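Housekeeping and Small Office Care
Unit 2: The small meeting room
Course handout, Preltham evening program

Read this before the practical. Bring it with you, along with a pencil and the room sheet from Unit 1.

What this unit covers

Small meeting rooms take more work per square foot than open offices. People eat in them, leave bottles behind, and move the chairs wherever they like. The room is often booked again within minutes, so you need a fixed order of work and you need to stick to it.

By the end of the unit you should be able to clear, wipe and reset a room of this type in 13 minutes, not counting the floor.

Order of work

Start at the door and go around the room in one direction. Left or right does not matter, but keep to the same one every time. Work from high to low: table first, then chair seats and arms, then the floor.

Trash goes first. A round bin with a liner should be changed when the bag is half full, or at any level if there is food in it. Fold the top of the old bag inward, lift it straight up, and tie it before you carry it anywhere. Put the new bag in so that it covers the rim evenly, then wipe the rim. On a white rim every fingerprint shows.

Next, the table. Bottles go on the cart, full or empty. Anything that might belong to someone – chargers, pens, phones, flat black items that could be either a case or a device – stays in the room and goes on the room sheet under "left items." Do not guess. Wipe a wood top with a damp cloth, along the grain, and dry it straight away.

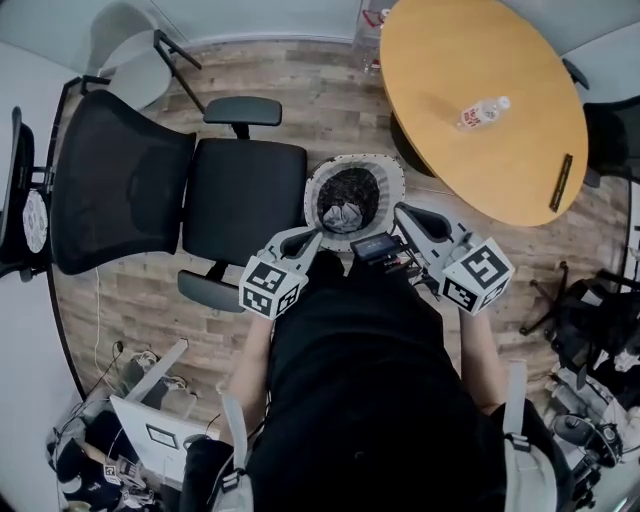

Esko Huttunen: on the bottles, I would put down the ones lying on their side as a separate point. A loose cap leaves a ring on a wood top if it sits overnight, and we had to refinish one at Hutemside for that reason. Check under the bottle before you move on to the chairs.

That point has been added to the checklist below.

Chairs

A room like this often ends up with several kinds of chair, and each is cleaned differently.

Mesh office chair: vacuum the back with the soft brush, never a wet cloth. Wipe the armrests on top and underneath. Return a reclined back to upright before you leave.

Shell chair: damp cloth with a drop of neutral cleaner. Dry the metal legs, mainly where they meet the floor.

Chairs on casters: tip the chair and pull hair and thread out of the wheels once a month.

Floor

Wood-look planks are dry mopped daily and damp mopped twice a week. Wring the mop well. Water standing in the joints will lift the edges over time. Cables and equipment on the floor are not ours to move. Mop up to them and write "not done, equipment" on the sheet.

Checklist for the practical

Bin emptied, rim wiped, new bag in
Bottles removed, surface under each one checked
Left items written down
Table wiped and dried
Chairs cleaned by type and tucked in
Floor dry mopped

Supplies are in the Salta cabinet by the stairs. Take two cloths each and return them to the gray tub.

Reading for Unit 3: the Lahtinen booklet, the pages on glass and whiteboards.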